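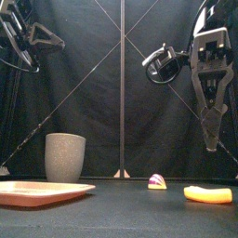 I have been at Stonham long enough to remember when clearing the trays was simply what you did for your first year, and I still get a bit misty about it (my back does not). So when Ulleo, our parent company, told us in March that two stations on the sorting floor would go over to arms, I expected long faces. Mostly we got questions. Could they manage a cup? Would they squash soft things? The practice table has settled a few of those arguments, or at least given us better ones. It has a speckled gray cup, a pink square plate and a yellow toy banana on it, and I have heard grown adults debate that banana through an entire lunch break, because a curved thing lying on its side is a very different job from a tumbler standing up straight!

What has changed most so far is the talking. Felicidad Magbanua sorted by hand for 13 years and never once had to explain how she picks anything up. Now she gets asked all day long, and she has discovered she has opinions about it, strong ones, mostly to do with plates and where you take hold of the rim. Khalil Fakhoury has moved from the line to the control desk and misses the chatter. He told me so twice, and I have passed it on to Imad Hourani, who draws up the rota, in the hope that the desk can be shared out a bit more.

I worry too, of course. We were promised that no hours would be cut this year, and I would love to hear something about next year. Meanwhile the training sessions are open to both shifts, and if you are on lates and feel shy about asking, come and find me by the coffee machine and we'll go in together.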